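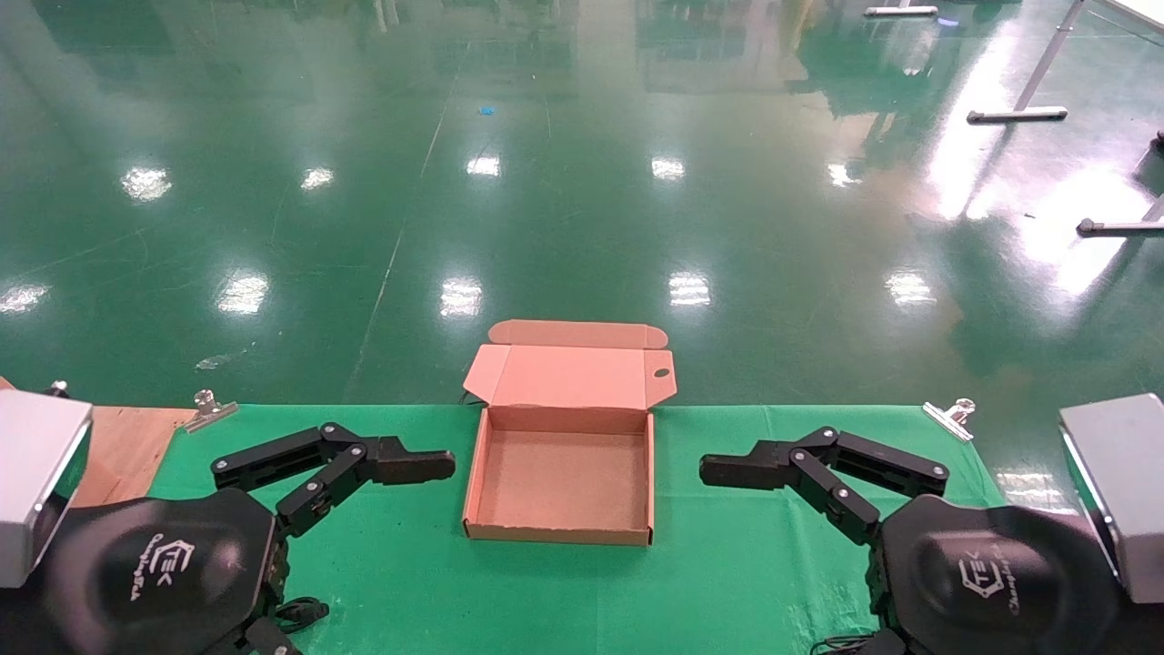
Is the Pichon box subscription worth it for a small soap shop?
For mailers in the small and medium sizes, I'd pay for it again. For anything big, buy local.

OK so longer version. I sell soap and a few lotion bars out of the back half of my garage in Gotville, and I've been on the Pichon plan since March. You pick your sizes, they send flat boxes every month, you pay one price. Had a bunch of people message me asking so I'm writing it all down once. Quick, orders to pack.

What I get: the middle plan. 187 boxes a month, mixed, and I can shift the mix up till noon on cutoff day. I do mostly the small mailer with the tuck lid, some mediums, a handful of the long ones for gift sets.

The good

Price. I was paying retail at the office store before this, which was dumb, I know. Won't do the math for you, depends on your sizes and where you are. For me the savings covered labels.

Fold lines. Very clean. They go where you push them. The last brand I used, Plondov, half the time the crease would wander and the lid sat crooked, and then you're fighting it with tape at 11 pm. Pichon ones I can fold while on the phone.

No smell. Matters for soap! Plondov boxes had a sort of gluey smell and I had two customers mention it. None since I switched.

Tuck lid holds without tape on the small size. I still put a sticker on for looks and so the carrier doesn't catch a lip. On the medium you want tape, the lid bows a bit if the contents are heavy.

Color choices. Wasn't going to care, then did. People post the colored ones when they open them, nobody posted the plain brown. The color is outside only on mine. It scuffs if boxes rub in the tote, so I put a sheet of tissue between stacks.

The not so good

Long boxes. Skip. The walls are thin for the length and I had three come back with crushed ends, one with broken bars inside. I told them, they sent replacements, same thing. Hugo Chevalier, who runs the candle table two down from mine at the Nindovmont market, gave up on the long ones too and just buys tubes now.

Website. Ugh. Changing your mix takes six screens and it logs you out if you go look at another tab for your numbers. Write your counts on paper first. Also the size names changed in the spring and the old names are still on the packing slip so the first time I thought they'd sent me the wrong thing. They hadnt.

Delivery comes in one giant bundle, strapped. Heavy. Have a spot ready. I keep mine on a shelf off the floor, the garage sweats in summer and damp cardboard goes soft at the corners. Not their fault but plan for it.

Inserts cost extra and they're not great. I cut my own from scrap. If your stuff rattles, crinkle paper is fine and cheaper.

Customer service

Wrote to them twice. First time Maëlys Barbier answered same afternoon, fixed a double charge, no fuss. Second time (the crushed ends) it took longer and I got a form letter before a person. Person was nice. Still, two rounds of pictures for three boxes, come on.

Skipping a month is easy at least. One button, and they don't beg you to stay. I skipped once in the slow stretch and the next shipment came on time.

Who should get it

If you ship under 30 orders a month, don't. You'll be climbing over boxes. Buy a small pack and see what sizes you really use. I thought I needed mediums and I mostly don't.

If you're steady and ship the same couple sizes, yes. There's a bulk tier at 3000 that my friend Romain Cordier uses for his tea business and he likes it, but he has a real storeroom and a pallet jack. I have a garage and a dolly with one bad wheel.

Fit check for soap people, since somebody will ask: small mailer takes four standard bars laid flat with a card on top. Five if your bars are skinny. Medium takes a tin plus bars but pad the tin, it slides. Lotion bars in summer go in a pouch first no matter whose box it is.

One more thing, measure your own stuff wrapped. I measured bare bars the first time and was off by just enough that the lids wouldnt close, and I had a whole bundle of smalls I coudn't use untill I switched to thinner wrap.

Rating: 4 out of 5. Would be higher if they fix the long box and that website. Will update if the price goes up again.

Update: price did not go up. They added a half-size small, I ordered some, fits two bars, lid is a little stiff to tuck. Keeping it in the mix for samples.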